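Notes for Unit 4: Gathering Examples for a Learning System
Course handout, written by Teguh Siregar, with corrections from Abenezer Woldemariam

Last time we talked about what the network does with its examples. Now we get to the part I enjoy most and most students dread, which is where the examples come from in the first place. Somebody has to sit down and make them, and this term (from February on) that somebody is you!

Our running case is the Siner kitting job. A person drives the two arms, picks a part out of a bin, and lays it on the paper in the metal tray. Every try from start to finish is one episode. The Siner set stands at 3907 episodes so far, and 715 of those were recorded by last year's class, so please be kind to them when you find a shaky one.

Start by thinking about what the wrist camera gets to see. It rides along with the gripper, so its view changes all the time, and small things fill it up quickly - a lead wire, a shiny patch on the plastic, the edge of a board.
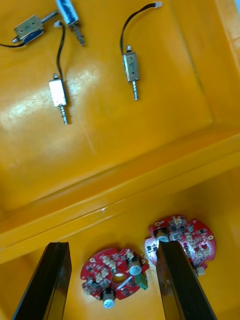
When you line up on a part, slow down. I know it feels silly to crawl the last little bit, but the system learns from the path you took as well as from where you ended up, and a sudden jerk at the end gets learned along with everything else. If you miss, open the fingers, back off a little and try again. Keep recording while you do it. A clean recovery is worth having, and we tag it as one in Wolow, our labeling tool (see the Unit 3 sheet if you have forgotten your login, as I do every term).

Parts with wires need extra patience. Go for the body and leave the lead alone unless the task card says otherwise. Loose cables are harder still, and Abenezer likes people to spend a whole practice hour on them before recording anything that we keep.

Then there is the question of variety. If every board lies in the same corner of its bin, the system will get very good at that corner and not much else. Move the parts between episodes, turn them, let two of them touch now and then. Leave the bins themselves where they are for this unit, though - we will move those in Unit 6. 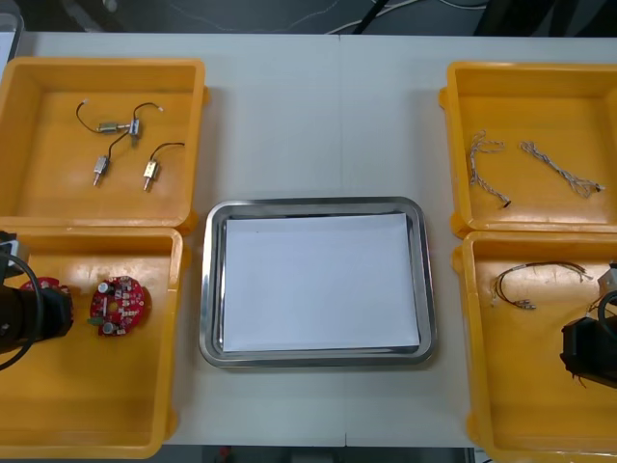
Figure 4.2. Kitting table with two arms, parts in the side bins and the paper-lined tray in the middle.

Before each episode, check that the paper in the tray is clear and that both arms can move freely. Write one plain sentence for the task, such as "put one round board on the paper", and then do exactly that. Should you change your mind halfway, stop and mark the episode as dropped.

For the lab: each pair records 30 episodes, split evenly between the left and right arm. Swap drivers at the halfway point. Upload to the Catomgate folder by 5 p.m. and put both names in the notes field.

Reading: the Levchenko handout, sections 2 and 3. Section 4 is optional, but it has a nice long bit on choosing which episodes to throw away, and we will come back to it next time.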